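4.2 Where things end up in small homes

I'll admit I came to the storage question sideways. My interviews in Pisby were meant to be about rent, and for the first fortnight I dutifully asked about rent. But people kept getting up mid-answer to show me the inside of a cupboard, and by the end of November I had far more in my notes about onions, phone chargers and spare bedding than I had about landlords. So this section is about that.

The survey went out to 1000 households and 423 sent it back, which I was very pleased with (the pilot in Jenen did much worse). Of those, 93 said they had moved something off the floor or the worktop and on to a wall in the past year. I've called these the "upward" households. It's a silly name, but it stuck during coding and I never found a better one.

What surprised me is how little the upward households talked about space. They talked about seeing. One woman in a two-room flat above the bakery told me she had bought the same jar of cumin three times because the first was behind the second – "and the third was for luck", she said. Once her spices were hanging by the window she stopped buying them. Perić makes a similar point about tool sheds, and I think he's right that a drawer is a kind of forgetting, though he pushes it further than I would.

Baskets came up again and again, much more than shelves. A shelf needs drilling, and most of my tenants weren't allowed to drill. A basket wants a rail, a hook or a bit of pipe, and it leaves with you when you go. People also had firm views on shape. Wide, shallow ones were for things used daily, and tall boxy ones tended to fill up with whatever had no home (batteries, string, one glove). Mesh was liked because you can half see what's in there without taking it down, as with the white basket in Figure 6, and disliked by the people who had to dust it.

The Sondora estate was the odd one out. The kitchens there were fitted with deep cupboards from the start, and hardly anyone had hung anything up. I had expected them to be happier with their storage and they weren't, particularly. I come back to this in 4.3.

Figure 6. Two hanging baskets, one wide and shallow, one tall.
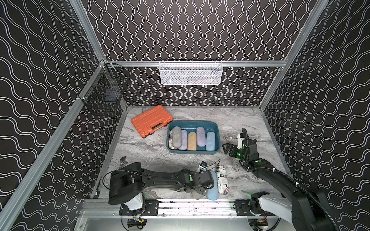 Damir Obradović, commenting on an earlier draft, wrote that I had been too kind to baskets: in his own rented flat the hanging ones were simply where post went to be ignored, and he would want to see the upward households asked again after a second year before anyone concluded that being able to see a thing means using it.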